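Household Guidance Sheets
Kitchen and Dining
Sheet 5: Sorting and Washing a Play Kitchen

Prepared by Wulan Yeoh, Household Guidance Office, Travano Family Center
Reviewed Thu 16 January

Scope of this sheet

The following guidance applies to play kitchens kept in family homes, shared playrooms and the lending collection of the Center. It covers small plates, bowls, cups, colanders, pots and utensils, pretend food of all kinds, and tabletop appliances such as play ovens and stoves. It does not cover wooden play furniture, dress-up clothing or fabric food, which are treated in separate sheets available at the front desk.

Families borrowing from the lending collection are asked to read the whole sheet before the first return. Sets that come back unsorted cannot be lent again the same day.

Before you begin

Clear one table completely and wipe it down with warm water and a little dish soap. A light-colored surface is preferred, as small dark parts are easier to find on it. Dry the table fully before anything is placed on it.

Bring out the entire set, including pieces that have moved to the bathroom, the car or the garden. Sorting half a set leads to a second session within the week. Households with several sets should work on one set at a time and leave the others in their boxes.

You will need:

A dish basin or a clean sink
Mild dish soap, unscented where possible
Two soft cloths, one for washing and one for drying
An old toothbrush with soft bristles
A drying rack or two folded towels
One lidded box for each set, and a roll of paper tape

Do not use bleach, scouring powder or steel wool on play items. Scratches in a plastic surface hold dirt and cannot be repaired.

Laying out the set

Place the large pieces first. The oven or stove goes to one side, followed by the colander, the plates and the pots, with enough space between them for a hand. Pretend food and utensils are added last. Once everything is on the table, compare it with the list inside the lid of the box. Missing pieces should be noted on the list in pencil, with the month.

At this stage, leave food where the last player put it if it is sitting in a bowl or a pot. Children often remember a missing piece when they see their own arrangement again, and the search is shorter for it.

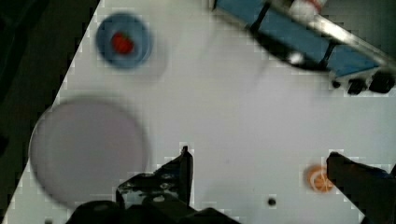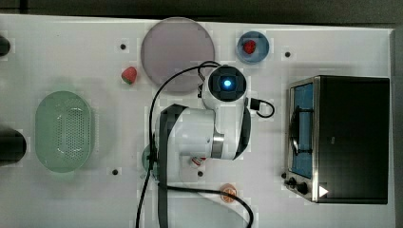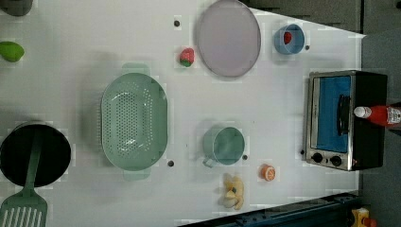

Washing begins with the open pieces – plates, bowls, cups and colanders – and moves on to the pretend food only when these are on the rack. Plates need very little attention beyond the rim. Colanders take longer. An oval colander with many small perforations, such as the sage-green one on the table, should be soaked for 5 minutes and then brushed from the underside, so that crumbs and modeling dough are pushed out the way they came in. Hold it up to a window afterward. Any hole that does not show light should be brushed again, using a toothpick if the bristles do not reach. Handle tabs collect a sticky film on the lower side and should be wiped separately with the washing cloth.

Mugs and pots are washed inside first. Check the point where the handle joins the body and run the toothbrush along it twice. Turn each piece upside down on the rack and do not stack anything until it is dry to the touch.

Pretend food

Sort pretend food into two groups before it meets the water.

The first group consists of solid pieces with no openings. These may be washed in the basin with the plates. Leaves, stems and stalks should be brushed gently toward the tip, never back toward the fruit, or they will loosen over time.

The second group consists of hollow pieces, pieces that come apart, and pieces with a seam or a small air hole. These must not be put under water. Water that enters through a hole stays inside, and the piece will smell within days. Wipe them with a damp cloth, then with a dry one. If a hollow piece has already taken in water, squeeze out what you can and stand it with the hole facing down on a towel overnight. A piece that still smells after a second night should be thrown away.

Fruit that is made in halves should be stored with its partner. Where the partner is missing, the remaining half may stay in the set and should be entered on the list as a half, so that the next person does not spend time looking for the rest of it. Cut faces with raised segments need the toothbrush.

Pretend bottles with printed labels are wiped around the label only. Paper labels lift at the corners when wet. If a corner has come up, trim it with scissors. Do not use household glue on anything that a young child may put in the mouth.

Families with a child under three should check every piece of food for size before it goes back in the box. Anything that fits inside the small-parts tube at the front desk is to be handed in, and a larger piece will be given in exchange if one is available.

Play ovens and other appliances

Remove batteries before cleaning, and leave the battery door open until the work is finished. Tabletop ovens are never placed in water, whether or not they take batteries. Use a cloth that has been wrung out hard.

Work in the following order:

Open the door and remove whatever is inside, including racks and trays.
Shake the oven gently upside down over the table.
Wipe the inside walls, then the inside of the door.
Wipe around each knob with a corner of the cloth. Knobs that pull off may be washed in the basin, provided that they are counted back on.
Dry the hinge and leave the door open for at least an hour.

The top of an oven is a favorite place for bottles and jars during play. This is harmless in itself, but nothing should be stored there. Round containers roll, and the door of a play oven can crack if something falls on it from a shelf.

Where the Center's own Tredik ovens are concerned, please do not attempt to tighten the door screws at home. Report a loose door on the return slip and the set will be put aside for repair.

Utensils

Spatulas, ladles and spoons are laid flat in the basin with the heads at one end. Slotted heads are brushed on both sides. Long handles should be checked for bite marks and rough edges. A rough edge may be smoothed with a fine nail file and rinsed; a cracked handle means the utensil is taken out of use.

Utensils should not be packed inside pots with the heads sticking out. The lid of the box will press on them, and a bent handle does not return to its shape.

Drying

Allow a full afternoon for drying. Towels should be changed once, when the first has become damp. Pieces with deep rims and perforations are turned over halfway through. Do not dry play items on a radiator or in an oven, and do not use a hair dryer on its hot setting.

During January, when rooms are heated and windows stay closed, the drying table should be kept away from curtains and from the kitchen steam. A small fan on its lowest setting is useful.

Packing

Pack in layers. The appliance goes in first, on its back, with the door taped shut using a single strip of paper tape. Plates stand on edge along one side of the box. The colander is placed open side up next to the appliance, and bowls and mugs are nested inside it. Pretend food fills the colander last of all, with hollow pieces on top.

Boxes from the lending collection come in two sizes. The smaller Osman box is meant for sets without an appliance and should not be forced to close over one. If the lid of either box does not sit flat, unpack to the second layer and begin again.

Label the short end of the box, where it can be read on a shelf. Write the name of the set, the month and the number of missing pieces. Leave off the names of children.

How often to clean

At home, a play kitchen used daily should be washed every two weeks and sorted at the same time. A set used by visiting children is washed after each visit. If anyone in the household has had a stomach illness, wash the full set before it is used again and replace the cloths.

Sets in the Zomgate playroom are washed by staff on closing days. The playroom holds over 300 separate pieces, and parents can help by returning each piece to the table it came from before leaving.

Lost and found pieces

Single pieces handed in at the front desk are kept in the clear drawer beneath the counter until the end of the following month. Please bring the list from the lid of your box when you come to look through it. Pieces that have not been claimed are washed and added to the spare parts collection, from which any borrowing family may request up to 2 replacements for each set.

Return slips, blank lists and further copies of this sheet are available at the desk during opening hours.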